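Robotics > Outreach > Running a Simulator Demo at an Open Day

How to run a simulator demo at an open day

214 shares | 10 comments

We put on the spring open day at Wannasri in April, and the simulator table was mine. Lamai Tanasarn ran it the year before and left me two pages of notes. Most of what follows comes from those, plus what I changed.

1. Pick one task. We used "drive up to the door and reach for the handle." Visitors understand it right away and the operator can reset it fast. Skip anything with stacking. It takes too long and people drift off.

2. Load the scene before the doors open. Our house scene in Hovus needs five minutes to load on the older desktop. Start it, drive the robot through a doorway once, then save that spot as your start point. Give the start point a short name, as you will be typing it all day.

3. Set the view. Use the robot's own view on the big screen and keep the overhead map on the operator's monitor. Lamai had them the other way around. Visitors watched the map and asked what the dot was.

4. Slow the arms down. Full speed is fine for testing, but a first-time driver will put a gripper through a wall. Open the control panel, go to Limits, and cut the arm speed to 300. Leave the base speed alone or turning gets frustrating.

5. Explain the controls in under a minute. Left stick moves the base. Right stick moves whichever arm is selected. The shoulder button switches arms. The trigger closes the gripper. Leave wrist rotation out unless somebody asks.

6. Let people drive. Stand to the side and keep your hands off the controller. If they get wedged against the furniture, tell them to back straight up before turning. Each turn at our table was 10 minutes, and that was too long with a line. I would cut it to five.

7. Reset between visitors. Press F5, wait for the arms to return to their rest pose, and check that both grippers are open. If one stays shut, reset again.

8. Keep the logs. Welington Prado asked for them afterward and I had turned logging off to save disk space. A full day comes to roughly 1664 MB with video disabled, so any spare drive will do.

Questions you will get: Is this a game? Does the real one move like that? How much does it cost? For the second one, I said the real arms at Clelunier are slower and make more noise, and that the simulator is where we try things first. For the cost, send them to the front desk.

Power and cables: bring a long extension cord and tape it down. The Womside room has outlets on one wall only, and the projector takes two of them. Pack the spare controller too, and charge both the night before. 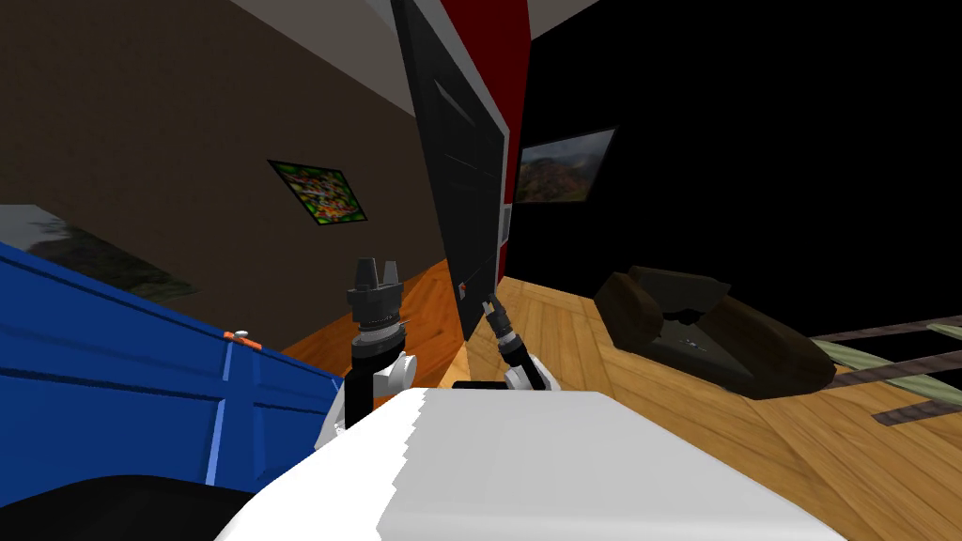
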